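# Who gets the grain ships

Quick one before work, its 6 something and the coffee isn't ready. I said last week I'd write up the food aid thing and then didn't. So.

Been reading about how countries use food as foreign policy. Not the trade deals, everyone writes about those. The free stuff. The shipments with a flag printed on the bag, a minister at the dock shaking hands, that kind of thing. Once you start looking for it you find it everywhere, and it goes back a long way. The US was shipping surplus wheat abroad in the fifties under Food for Peace, and the peace part was doing a lot of work in that name. Friends got wheat. People they hoped would become friends got wheat. Others waited.

What set me off was a talk I went to in January, upstairs at the library, maybe half full. Two speakers. Wolfram Hagedorn went first - retired, used to work on shipping contracts - and he was dry as toast but good. His point, as far as I could keep up with my notes: follow the port, forget the speech. Who unloads, who stores it, who trucks it inland. A country that gives you grain and also builds the silo has given you two things, and you'll be dealing with the silo for decades.

I wrote that down and underlined it.

Then Tekle Alemneh, who I liked even more. He grew up with aid sacks in the house, his mother cut them up and used them for everything. He said as a kid he could tell you which country was in favor by what was printed on the curtains. Big laugh in the room. He didn't laugh much himself. He talked about the eighties and how both sides in the Cold War fed their own clients and were pretty relaxed about the rest, and how the people doing the eating mostly had no idea they were on anybody's side.

Somebody asked if it's any different now. Hagedorn said more players, same game. Alemneh said he wasn't sure it was the same game, as there are a lot more governments now that can say no thanks, or take from three sides at once and owe nobody very much. They went back and forth on it for a while, polite but a bit sharp. I'm with Alemneh I think. Mostly. A small country in the sixties had two doors to knock on. Now there's Beijing, Washington, the Gulf, Ankara, Moscow, Brussels, Delhi, and they all know about each other. You can play that. Some do it really well.

But - and this is where I get stuck - playing it well only works if you've got something they want. A port, a vote, a mine, a strip of coast. If you haven't got any of that you're back to waiting, and there are more doors but they're all shut.

My friend Kamonchanok Chantharasri disagrees, loudly, by email. She says I'm way too gloomy and that I always talk about small states like they're furniture. Fair. She pointed me to the votes at the UN, where a big block of countries abstain on stuff the large powers really care about, and they keep abstaining, and nothing terrible happens to most of them. She calls it the quiet majority. I said quiet is the problem. She said quiet is the strategy. We've been doing this since college so don't expect a winner.

What I'd like to see is somebody sit down and line up aid shipments against votes, year by year, for the last 30 or 40 years. Probably exists allready. If you know the paper, send it. I found one that covers loans but its behind a paywall and I'm not paying for 36 pages on loans.

Other thing I keep thinking about, the sanctions exemptions. Food and medicine are nearly always exempt on paper. Great. Then the bank won't touch the payment and the insurer won't cover the ship, and the exemption just sits there in the text looking nice. Hagedorn mentioned this in passing and I wish he'd done the whole talk on it. A policy can be legal and humane and still not move one bag of rice. Who do you even blame for that? The bank's lawyer? He's doing his job.

Not going anywhere neat with this, just thinking out loud.

A few bits while I remember:

- Kamol Suksawat left a long comment on the pipelines post, go read it, it's better than the post
- yes I mixed up the Bosphorus and the Dardanelles in that one, fixed now, thanks to the 2 of you who wrote in
- still looking for a decent history of the non-aligned movement that isn't 900 pages. Fongchan Sombatkul lent me one, 131 pages, very good up to the seventies and then it just sort of stops
- the library talks carry on in spring, next one is on fishing rights, I'll be there if the bus is

Coffee's done. More on the exemptions next time if I can find someone who'll explain marine insurance to me slowly.
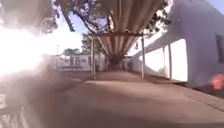
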